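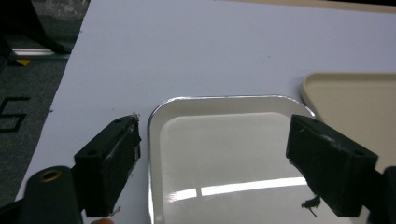

I get asked the same things about my dried and fabric flower wreaths over and over, so I finally sat down on a Monday with a pot of coffee and typed up the answers. I'm Rūta Strazds, I make every wreath and garland in the Plimstead shop myself, and I'm happy to talk flowers all day long (my family will confirm this). Most of the questions are about sizes and shipping, but plenty are about wear. There's a whole answer on fraying further down.

What are the wreaths made of?

It depends on the line! The Vainio wreaths are all dried material - wheat, statice, strawflower, a bit of lavender when I can get good stems. The Westis wreaths are fabric flowers on a grapevine base, with cotton ribbon. If you have allergies in the house, go with Westis. I still have to open a window when I work with the wheat.

How big are they?

The small is 12 inches across and the large is 34 inches, measured at the widest point, so the wispy bits are included. The large one is really large, and I say this because I've had a few surprised emails. Please hold a tape measure up to your door before you order. If you want something in between, ask me about a custom size.

Can I hang one outside?

A covered porch is fine for the fabric ones. Direct rain is not, and neither is a door that gets full sun all afternoon, because the dusty pinks will fade on you. I'd keep the dried ones indoors. They hate damp, and they hate storm doors even more (it gets like an oven in between the two doors).

My ribbon is fraying. Did I get a bad one?

Probably not! I use raw-edge cotton on purpose because I love how soft it looks, and raw edges do shed some thread. Snip the loose ones with small sharp scissors and don't pull, or you'll end up with a run right up the middle. If the fraying really bothers you, dab a tiny bit of clear fray stopper along the edge and let it dry flat overnight. Try it on the back of a tail first. You can also ask for hemmed ribbon when you order, and I don't charge extra for it.

How do I clean it?

Hair dryer on the cool setting, held at arm's length, for both kinds. For the fabric flowers you can follow up with a clean makeup brush if dust has settled down in the petals. No water and no spray cleaners. I know hairspray on dried flowers is an old trick, but I find it turns sticky and then collects even more dust.

Do you do weddings?

Yes, and I love them! I need 90 days' notice for a full wedding order, and more if your date is in May, when everybody and her cousin gets married. Arches, table garlands, chair wreaths and flower crowns are all fine. I don't do fresh bouquets. For those I send people to Venla Oksanen, who has done the fresh flowers for a lot of my brides and knows how to match my colors from a swatch.

Can I send you my own ribbon or fabric?

Please do. I've worked with a grandmother's tablecloth, a strip of wedding dress lining, and one very loud necktie. Wash and iron it first, and send a little more than you think you need. I'll mail back whatever is left over.

What is the Jesero collection?

Those are my winter wreaths, all blues and grays with dried eucalyptus and silvery leaves. I make them in small batches, and when they're gone I don't restock until the following year. Get on the email list if you want first pick.

How do you pack them?

Each wreath is tied down to a card inside its box with paper twine, with tissue over the top. Cut the twine from the back, slowly, and lift the whole thing by the base. Dried flowers may drop a few bits on the trip, and that's normal. If something is really broken, email me a picture within 2 days of delivery and I'll either fix it or make you another one.

Can I return a custom order?

I'm sorry, no. I do send photos before anything ships, though, so speak up then if the bow is wrong or you want more of one color. I won't be offended - I'd much rather redo a bow than have you tuck the wreath away in a closet!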